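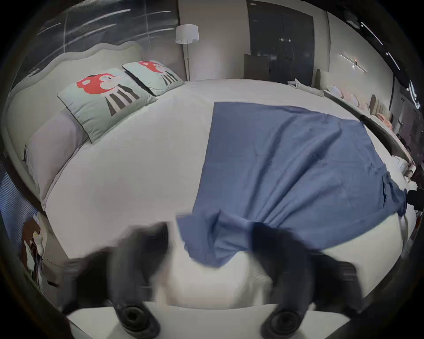 Speaker notes by Rungnapa Jitpraphai
2018-07-17

Fans, followers and the numbers we put in the press kit

Start without slides. Ask who in the room has run a fan drive for a kids' show. Wait for hands. Then ask who can say what the show got out of it. Wait longer.

My question for this session is a narrow one. When a puppet show asks its fans to push a counter up to some big number, what does the show have at the end that it didn't have at the start? I've worked on three of these drives and I'm still not sure.

The Furnel case

Furnel, for those who don't know it: hand puppets, web episodes, a grumpy badger in the lead. In April the team promised a new song if the page got to 100 thousand likes. It got there in 11 days. Everybody was thrilled, me included. The song went up.

Play the first verse here. Stop before the badger comes in, or we'll lose five minutes.

Now the part that stayed out of the press kit. We asked Sidix, who handled the page, how many of the new people watched the song to the end. The answer was 38 percent of those who clicked, and most never clicked. I asked for the same figure on an ordinary episode, with no drive and no promise. It was 80 percent.

Pause. Someone will say that's an unfair comparison. It is, a bit. Regular viewers of an ordinary episode are people who already like the show. But we sold the drive to the broadcaster as a way to get more of exactly those people, so I think we have to look at it.

What the puppets are saying

Read the script line aloud, in a flat voice: "Every like makes Badger a tiny bit less grumpy." It's a good line. Jaruwan Wannasri wrote it and I laughed when it came in. My trouble is that the character is doing the asking. A six-year-old hears a friend who needs something. The parent holding the phone presses the button. We should at least be uneasy about that, and I've been in meetings where the whole talk was about the color of the button.

Jaruwan disagrees with me and has said I can tell you so. Her view is that kids have always clapped to bring a character back to life on stage, and this is clapping. I'd buy that if the clapping didn't end up in a sales deck.

Cullen

Keep this short, they're in the room. Cullen ran a drive with no target. The puppets read out fan letters for a month and the page grew slowly. I'm told it was a great success. I asked what success meant and got "warm feedback." Maybe so. I'd want to see the same completion figures before I clap for that one either.

What I'd ask for

If a client wants a fan drive, ask to see repeat viewing before and after. Ask who speaks the request, the puppet or the company. Ask what happens if the target is missed, as I have yet to see a show hold back the song.

Rungrueang asked for a slide with tips on picking a target number. I didn't make one. If it comes up in questions, say that the targets I've seen were picked for sounding large.

Questions, 11 minutes. Repeat each one into the microphone. If the badger song is requested again, the link is on the handout.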